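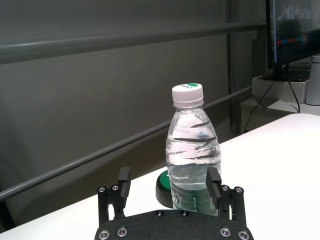 # Fliserar: table-top bottles

Fliserar is a small collection of notes and pictures of drinking bottles standing on tables. It was started in December by Annelies Lehner and has 223 entries at the moment. We use it to compare bottle shapes, caps and the way clear plastic looks against a light surface.

## What is in an entry

Each entry has one text file and one or more pictures. The text file has these fields:

- `cap`: color and type (screw, sport, none)
- `body`: clear, tinted or opaque
- `surface`: color of the table
- `remarks`: free text, 150 characters maximum

Please write the color in plain words. "White" is enough, we do not need "ivory" or "pearl".
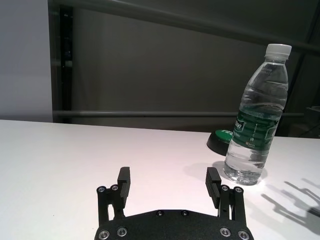 For a clear bottle with ribs, put `ribbed` in the remarks, also when the ribs cover only a part of the body. The shoulder is not a separate field. In version 5 we removed it, as Gredik and Zustow people measured it from different points and the values did not fit together.

## Known problems

- Entry 1615 is a glass jar and should be moved to the Jarman folder. Numbers are not continuous, so please do not renumber.
- Printed codes on the plastic are often too pale to read. Leave them out when you are in doubt.
- Some older entries say `lid` and some say `cap`. Both mean the same.

## Contact

Corrections go to Ruth Bramwell. Last change of this file: 11 June 2020.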